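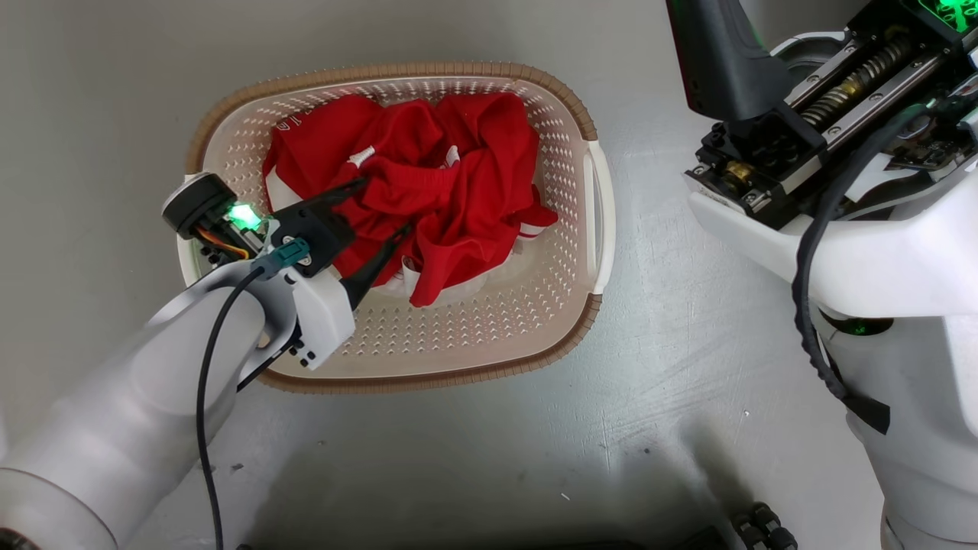 Natusix Laundry Soap Flakes, Unscented

We've been making these flakes in Villanueva for 16 years, and they're still the first thing I'd hand to anybody who asked me how to get through a family's wash without all that perfume (my own sister included, and she does love her perfume!). The recipe came to us from Oda Fjeld, who cooked it up in her kitchen one December and kept fiddling with it until the flakes melted nicely even in cool water.

Use two level scoops for an ordinary load, three if somebody has been gardening. Wash reds on their own the first few times — soap won't stop a new dye from running, I'm sorry to say. Please don't use the flakes on silk or wool; our Normont liquid is much kinder to those.

Comes in a paper sack with a fold-down top and a wooden scoop tucked inside. Keep it somewhere dry, or the flakes will clump. If they do, just break them up with a fork and carry on.

Item no. 716
Refill sacks are sold without the scoop.
Questions about skin or allergies? Write to Britt-Marie Engström at our order desk, and she'll gladly send you the full ingredient list.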